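How to find out why a bin-picking robot keeps missing the last item

The fault usually arrives in the same words. The robot empties the bin nicely, then stops with one item left in it and reports the bin as empty. Or it reports a successful pick, drives off, and the item is still there. Sooner or later an order goes out short and the stock count is wrong.

If you ring the supplier you will probably be told to retrain the vision. I have been told that by more than one supplier, and I have come to treat it as a way of ending the call. Retraining may help. It also costs you a fortnight, changes several things at once, and leaves you no wiser if the fault comes back. Work through the steps below first. They need the robot's log, a tape measure, a spirit level and most of a morning.

I wrote these notes after a long run of missed picks on a line of open plastic bins on metal racks at Lirkuvlow, where the picking software was Jurkel and the racks came from Steyn. Your names will differ. The menus will be in other places. The order of the checks should still hold.

Before you start

Put the robot in manual mode and lock off the drive. Do not rely on the pause button on the tablet. On our system, pause held the arm but left the base free to correct its position, and the base did correct its position, with my hand between the gripper and the rim of a bin. I was lucky and had a bruise. The manual did mention this, on page 315, in a table.

So: isolator off, key in your pocket, and a tag on the switch if anyone else works in the building. Only power up again for the steps that need it, and stand outside the reach of the arm when you do.

Step 1. Save the log before anything else

Many controllers overwrite the detailed log after a set number of picks. If you run ten more tests "just to see", the failure you wanted to look at may be gone. Copy the whole folder to a stick and write the date on it. Mine says 2024-06-04 and I have been back to it more often than I expected.

Step 2. Sort the failures into two piles

Read through the log and ask one thing of each missed pick. Did the arm go down into the bin or not?

If it never went down, the robot did not see the item, or saw it and decided it could not reach it. Call these the refusals.

If it went down and came back with nothing, it saw something and got the position wrong, or closed badly. Call these the empties.

Keep the two apart. A good deal of time gets wasted by people who add them together and quote a single failure rate. The dashboard does this too. Ours gave one cheerful green percentage for the whole shift, and a bin wrongly marked as empty counted as a completed job. I would not trust any figure on that screen until you know what goes into it.

Step 3. Check where the refusals happened

Take each refusal and mark the item's last known position on a sketch of the bin, seen from above. Paper is fine.

If the marks are scattered, go on to Step 5. If they gather along one wall or in one corner, you very likely have a reach or clearance problem, and no amount of retraining will cure it. Most planners keep a safety margin round the walls so that the fingers don't strike the plastic. Where an item lies inside that margin, the planner throws away every grasp it can think of and gives up. Some packages then say "no feasible grasp". Jurkel said "bin empty", which I still consider a disgrace.

Look for the setting called wall margin, edge offset or something like it. Ours had been raised from 2 mm to a good deal more in December, after a finger got scraped. The missed picks began then. The change was not written down anywhere except in the configuration history, so look there even if everybody swears that nothing has been touched.

Step 4. Measure the bins

Take several bins off the racks and measure them inside, at the rim and at the floor. Many storage bins taper, so the floor is smaller than the opening. If whoever set up the model measured only the rim, the robot believes in a strip of floor that doesn't exist, and its idea of where the wall stands will be wrong at the bottom, just where the last item lies.

Check as well that each bin sits flat on its shelf. A bin that has ridden up on a rail can look fine from the aisle and still be off by enough to matter. Use the level, and put it across the rim both ways.

Step 5. Look at the light

Power up, keep clear, and call up the raw camera view. Don't use the tidied one with the boxes drawn on it. You want to see what the sensor gets.

Polished metal and shiny floors are a nuisance for depth cameras. A bright upright can throw back a patch of bin colour or lamp light, and the depth reading there may be nonsense or missing altogether. Move the bin along the shelf and watch whether the holes in the depth map stay with the bin or stay with the rack. If they stay with the rack, the rack is your trouble. Matt tape on the worst surfaces is cheap. Try it before you pay for a filter or a new camera.
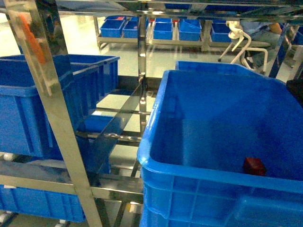
Should the robot simply try again when it misses?

Only after an empty, and only with a limit. Set it to two further tries from a fresh camera view, then have it stop and call for help. Retrying a refusal does nothing useful, because the planner gets the same facts and reaches the same answer. Unlimited retries are worse. They hide the fault from the log and wear out the fingers, and a hard block can end up wedged against a wall.

Step 6. Test with one item

Use a single item in an otherwise clear bin. A full bin flatters the robot: there is nearly always something easy on top. Place the item in the centre, then near each wall, then in each corner, and run 5 picks in each place. Write down refusals and empties in separate columns.

Change one thing, run the set again, and compare. If you reduce the wall margin, do it in small amounts and at low speed, with somebody at the stop button who is watching the arm and not the laptop.

Step 7. Fix what the robot says

Even when the picks improve, don't leave "bin empty" as the answer to every failure. Ask for a separate code for "item seen, no grasp found" and have it raise a call on the floor. Our supplier said this would need a new release. It was a drop-down in the Madenel add-on, which we already had.

If you can weigh the bins, do that too. A scale has no opinion about reflections.

What we ended up with

The margin came back down, the bin model was corrected at the floor, and tape went on the uprights nearest the camera. The refusals along the walls stopped in our tests. Corner refusals did not stop. They are fewer, and now they are reported as what they are, so a person walks over and takes the item out by hand. I have seen this described in a sales sheet as "full autonomy with exception handling" — make of that what you like.

Repeat Step 6 after any software update, including the ones described as minor. Keep the sheets in the same folder as the saved log.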